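How to shorten trousers by hand and keep the original hem

Cutting off the bottom of a pair of trousers and turning up a new edge is quick, but you lose the factory hem, with its thicker thread and worn-in colour. The method below takes up the extra length just above the hem and leaves the old stitching where it is. It works on jeans, drill, chinos and most cotton twills. It doesn't work well on a leg that flares sharply, where the fold ends up narrower than the part it's sewn to.

What you need

Pins or clips
A tape measure marked in millimetres
Tailor's chalk or a sliver of dry soap
A denim needle and strong polyester thread
Sharp scissors
An iron and a damp cloth

Wash and dry the trousers first, the same way you'll wash them later. Cotton drill can shrink noticeably in length the first time through, and a leg pinned before that wash will finish too short.

Clear the table

Work on a flat surface long enough to take the whole leg. Smooth the cloth from the waist down before you measure anything, and keep the side seams from twisting.
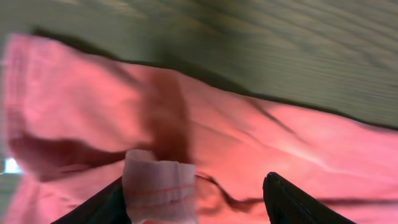 Pink cloth spread over a wooden surface.

Measure the leg

Put the trousers on with the shoes you'll wear most. Have someone pin one leg so the hem just touches the top of the shoe at the front. Take them off and measure how much has been folded away. Say it's 40 mm. Halve that to get 20 mm, and measure down 20 mm from the bottom of the original stitching line, turning the cuff up as you go. The distance is measured from the stitching and doesn't include the hem itself.

Check the other leg separately. Berwyn Yorath, who taught the alterations class at Werkcombe where I learned this, made us try both legs on every time. Plenty of people have one leg a bit longer than the other.

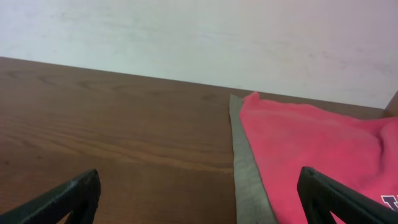

Photo: Tegwen Mostyn

Pin and sew

Turn the cuff up on the outside so the right sides face each other. Match the side seams first and pin them, then pin the rest of the way round. Sew as close to the old hem as you can without catching it. Backstitch is strongest by hand. On a machine, use the zipper foot and turn the wheel by hand over the thick seams.

Fold the cuff back down and push the extra fabric up inside the leg. Try the trousers on again before cutting. If the loop inside is small you can leave it in, handy for kids who are still growing. Otherwise trim it to 15 mm and overcast the raw edge.
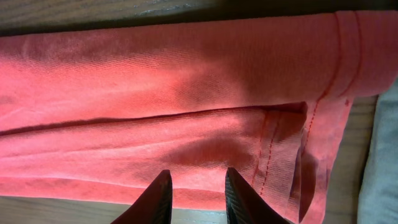
Topstitching at the end of a folded piece.

Press

Lay the damp cloth over the hem and press from the inside, then the outside. Lift the iron and put it down again instead of sliding it. Finish with a few small stitches at each side seam to hold the fold up through the wash.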